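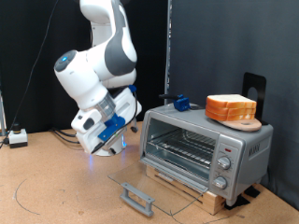 Nesma Belkadi wrote to ask why a robot arm would stop moving when no one had told it to. She had seen one freeze beside a toaster oven and thought it was broken.

Her robot had done a protective stop. It is one of the most common faults, and it is meant to happen.

How does the arm know when to stop?

A robot arm has a motor in each joint. The controller, a computer that runs the arm, works out how hard each motor should have to push. If a motor has to push much harder than that, the arm has probably bumped into something. It could be an oven door, a table or a person's hand. The controller can't tell which, so it stops the arm.

What went wrong at Sivinton?

At the Sivinton workshop, an arm called Dultix was learning to put bread in a toaster oven. An oven door that folds down sticks out in front, right where the arm has to reach. Dultix had been told the door was 8 millimetres lower than it really was. On try number 86 the gripper pressed on the edge of the door and the arm stopped. The glass didn't break.

Nektarios Karamanlidis switched off the oven, measured the door again and typed in the right height. Then he ran the arm slowly with the oven cold.

What is an emergency stop?

A protective stop is the robot's own decision. An emergency stop is for people. It is a button or knob kept within reach, and anyone in the room can use it — even a visitor.

After either kind of stop, keep your hands away. The arm may still have power, and a toaster oven stays hot for a while after it is turned off. Tell the adult in charge and wait until they say it's safe.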